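Brinstead repair evenings to carry on through winter after library agrees to share its hall

Sep 20, 2024

Anyone in Brinstead with a wobbly table, a lamp that flickers or a favorite chair that has started to sink in the middle will be glad to hear that the town's monthly repair evenings are going to carry on right through the winter, and in a good deal more comfort than before.

The evenings, which have been held in the old feed store on Kershaw Street, looked likely to stop once the weather turned. The feed store is a handsome old building and a lot of people are fond of it, but it has no heating to speak of and the wind comes straight in under the big doors. Last January's session had people trying to thread needles with their gloves on, and more than one regular went home early with cold feet and a half-finished hem.

Brinstead Library has now offered its back hall for the whole of the season, free of charge, on the same evening each month as before. The hall has good lights, plenty of outlets, a proper kitchen, and a ramp from the parking lot, so there will be no more hauling sewing machines up the feed store steps. The library will also stay open late on those evenings, so families can browse the shelves while they wait their turn.

The first evening in the new space drew a full house. By the time the coffee was ready there was a line for the sewing table that went back past the coat hooks, and the folks at the furniture bench hardly had a chance to sit down. There was a rocking horse that had been in one family for three generations, a whole set of kitchen chairs that arrived in the back of a pickup, and a toaster that had been brought in twice before and was greeted like an old friend.

The repair evenings have been going for two years now. They started out as a one-time event tied to the spring cleanup, when a few people noticed how many perfectly decent things were sitting at the curb waiting for the truck. Somebody pulled out a floor lamp and put a new plug on it, somebody else took home a stool and glued the leg, and before long there was talk of doing it properly. In the time since, 265 items have been signed in at the front desk, and most of them have gone home again in working order. The ones that couldn't be saved were often stripped for parts, and the organizers keep a big cabinet of knobs, hinges, casters, springs and cords that has come to the rescue many times over.

Furniture has always been the busiest corner. Dining chairs with loose joints come in all year long, and lately there have been a great many desk chairs too, as people who set up an office at home a few years back find that their seats have begun to squeak, tilt or slowly drop. These can be a little trickier than a wooden chair, and the organizers ask that you bring along any bolts or pieces that have come off, however small, in an envelope or a sandwich bag. If you still have the instructions, bring those as well - they save a lot of head-scratching.

Moving house has not been free of costs, of course. The workbenches from the feed store were too wide for the library doors, so a new set of folding ones had to be found, along with a rubber mat to protect the hall's floor and a locking cupboard for the tools. A grant of $3000 from the Cernthorpe County small projects fund has paid for all of that, with a bit left over for thread, glue, sandpaper and the other odds and ends that get used up faster than anyone expects.

There is hope, too, that the idea will spread. A group from Cernthorpe came over for the first library evening to see how the sign-in desk works and how the tables are laid out, and they would like to start something similar at their own community center in the new year. Brinstead has offered to lend them some tools until they get on their feet, and has already passed along a spare glue clamp or two.

The evenings run from 5:30 to 8:30, and the sign-in desk closes at 8 so that the last repairs can be finished without a rush. There is no charge, although there is a jar by the coffee for those who would like to put something in it. Please bring only what you can carry in yourself or with one helper, and limit it to two items per household so that everybody gets a turn. Microwaves, gas appliances and anything with a leaking battery can't be accepted. Clothes should be freshly washed.

People who are handy with a needle, a screwdriver or a soldering iron are always welcome on the other side of the table, and so are those who simply like to bake, greet people at the door or sweep up at the end of the night. Beginners can sit beside one of the regulars for an evening or two and learn as they go. A sign-up sheet is at the library's front desk, next to the returns slot.

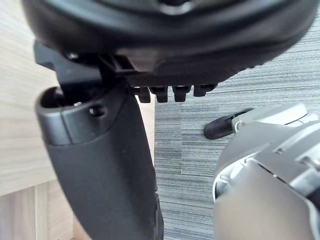

Seat repairs: the black molded edge and mounting bracket of what appears to be a chair.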